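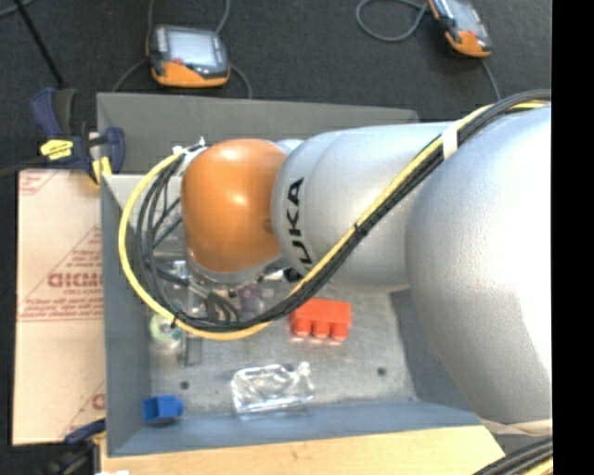 Adard Bin Grasps

README, second release (April)

Adard is a set of grasp attempts made by a KUKA arm over a single shallow bin. We collected it to train a model that looks at the bin and scores a proposed grasp before the arm moves. It is shared in case it helps other people working on the same problem.

Contents

The release has 1,937 attempts, grouped into 344 sessions. A session starts when an operator fills the bin and ends when the bin is empty or the operator stops it. Each session has its own folder:

frames/ still images from the fixed camera, one before and one after each attempt
grasps.csv one row per attempt
notes.txt whatever the operator typed, often nothing

Columns in grasps.csv

attempt: counter, starts at 0 in each session
x, y, z: gripper target in meters, measured from the robot base
angle: rotation of the gripper around the vertical axis, in degrees
width: finger opening at the start of the descent, in meters
outcome: 1 if something was still held at the top of the lift, otherwise 0
object: name from objects.txt, blank where outcome is 0

Objects

objects.txt lists 108 items. Many are toy-type plastic blocks in plain colors, such as red and blue. There are also clear plastic pieces with irregular shapes, which are the hardest class in the set and the one we would most like to have more of. If you report results, please give the clear items separately.

How the attempts were made

Targets in the first sessions were random points inside the bin walls. After that they came from the model, with one attempt in 5 still chosen at random. The column "source" was added when we made this change, so older files do not have it. The loader fills it in as "random".

The bin was kept clamped during a session. If it moved, the session was closed and the base-to-bin transform was measured again. The current transform for each session is in calib.json.

Labels

Outcome comes from the finger width after the lift. Apolline Vidal went through the after images and corrected the rows where the width reading was wrong, mostly thin items. Object names were typed in by hand. Two items held together are labeled with the larger one.

Known problems

The arm and its cables hide part of the bin in some before images. These rows are marked occluded = 1. We left them in.
Cardboard with red printing stands at the left side of the bin. Crop to the bin before training if your model picks up on lettering.
The small dark holes in the bin floor draw false detections. A mask is in extras/.
Sessions recorded on the Tuesday after the gripper pads were changed have a width offset. Use width_fixed for those.

Splits

Split by session, never by attempt. Neighboring attempts share most of their pixels. Our lists are train.txt, val.txt and test.txt.

Contact

Didier Moulin keeps the files and the loader. Send label corrections to him with the session folder name and the attempt number.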